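Double bowl sink: which side for washing, which for rinsing?
Forum > Kitchen > Sinks and Counters

m_wolde
We moved in March and inherited a stainless double bowl sink, left basin larger, right basin smaller and set farther back. Butcher block counter runs off the right side. The cups and bowls pile up in whichever basin is closer and then there is no room to rinse. I would like a fixed rule for the house. Wash left, rinse right? Or the reverse?
Mahlet

gasketface
Wash left, rinse right, dry on the right. Work flows toward the stack of clean dishes. With the larger basin on the left you have no decision to make.

okoro_y
Disagree. The small basin should be the wash basin. Less water to fill it, less soap. I measured mine at 531 cubic inches to the working line against 1,468 for the big side. You rinse in the large one, where there is space to turn a pan under the faucet.

gasketface
okoro_y: that works until you wash a sheet pan. It will not lie flat in 531 cubic inches.

okoro_y
Sheet pans are twice a week. Cups are every day. Size for the daily load.

Punau
Third option. Neither basin gets filled. Small one is for holding dirty cups and glasses, large one is for washing under a running faucet with a soaped sponge. That is how I have done it in two apartments. Only rule is that glass never shares a basin with utensils. I chipped two tumblers that way.

gasketface
Running faucet wastes more water than either of the other methods.

Punau
Depends on flow rate and whether you shut it off while scrubbing. I do.

drainboard64
Whichever side you pick, keep wet things off the butcher block. The joint along the sink edge is where it goes first. Mine turned black in one winter. I oil it on the first Tuesday of the month now and put a tray under anything that drips.

m_wolde
Noted on the oil. What do you use?

drainboard64
Plain mineral oil. Two thin coats, wipe off the excess after an hour. Do not use olive oil, it goes rancid.

okoro_y
Also check for mineral lines on the steel. White vinegar on a cloth, ten minutes, rinse, dry with the grain. Do not use steel wool.

gasketface
m_wolde, can you post the sink? Faucet reach matters. If the spout does not swing over the small basin, okoro_y's plan is dead.

m_wolde
Two photos. I have not tested the spout over the full width yet. The sponge sits on the divider, which I would like to keep.
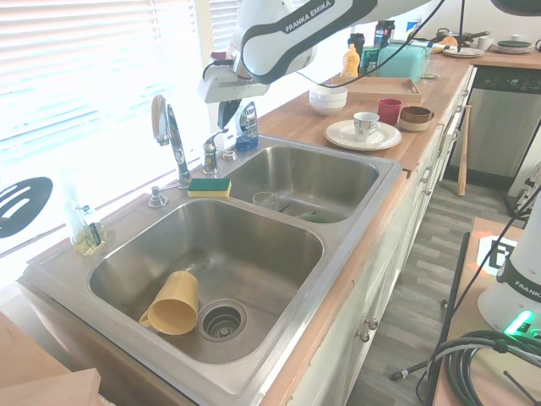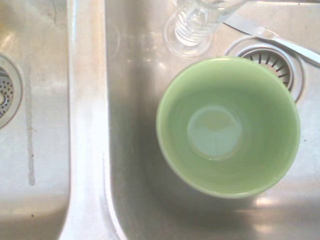 Both basins in the first photo, mostly the right one in the second.

Punau
Glass and utensils in the same basin in the first one. I would start there.

okoro_y
Agreed on that. I still say wash on the small side. Swing the spout and report back.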